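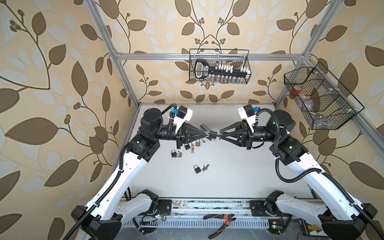 FOR IMMEDIATE RELEASE

Zendis opens lock-and-key collection to outside labs, 3307 demonstrations in first set

Two-armed padlock work, recorded start to finish by human operators. Available to research groups from May.

Zendis today announced the first release from its Limsakul program, a collection of demonstrations for training two-armed robots on small, fussy hand work. First subject: padlocks. One gripper holds the lock, the other brings the key. Sounds easy. Try it with two fingers per hand and no feeling in either.

The set contains 3307 demonstrations recorded over 66 operator shifts. Every one was driven by a person. No scripted motions, no simulated runs mixed in. Black-bodied locks and brass ones, several key cuts, and the spares left lying on the table while the work goes on, so a model has to pick the right lock out of a bit of clutter.

"People kept asking us for more tasks and we kept saying no, more of this one," said Uchenna Olatunji, who heads data collection at Zendis. "The last half inch before the keyhole is where the policies fall apart. So we recorded a lot of last half inches. Good ones, ugly ones, ones where the operator backs off and comes in again."

Those second tries are kept in on purpose. 473 of the demonstrations include at least one miss and recovery, tagged by the operator right after the run. Failed runs are in a seperate folder and do not count toward the total.

What's in each record:

Video from the fixed camera and from the camera on each wrist
Joint positions and gripper opening for both arms
Operator commands, time-matched to the video
A short written label, for example "insert key, black lock, left hand holds"
Outcome tag: opened, not opened, dropped

Collection took place at the Zendis shop in Manthorpe on 5 matching stations. Same arms, same rail, same white work surface. The walls are lined with patterned paper, and patterns get swapped between blocks of runs. Early models trained on plain walls did poorly as soon as anybody moved the station, Olatunji said. Lighting was changed between blocks too.

Operators work in pairs, one driving and one resetting the table, and trade places through the shift. Training for a new operator is one week, most of it on keys. "You want to rush it," Olatunji said. "The ones who get good slow way down near the lock. We want the model to see that."

Access

Research and teaching use is free under a signed data agreement. Commercial licenses are handled through Skevico, which also hosts the files. Groups that want a smaller sample first can ask for the starter pack, same format, brass locks only.

Zendis will hold an online walk-through of the data on Wednesday at 10 a.m., with time for questions on file format and labels. Sign up through the Limsakul page on the Zendis site. Recording will be posted after for anyone who cant make it.

Next up for the program: combination locks, then hasps and latches. Dates to come.

About Zendis

Zendis records and labels human-driven robot demonstrations for labs and equipment makers. Based in Manthorpe.

Media contact: Uchenna Olatunji, Zendis press desk

###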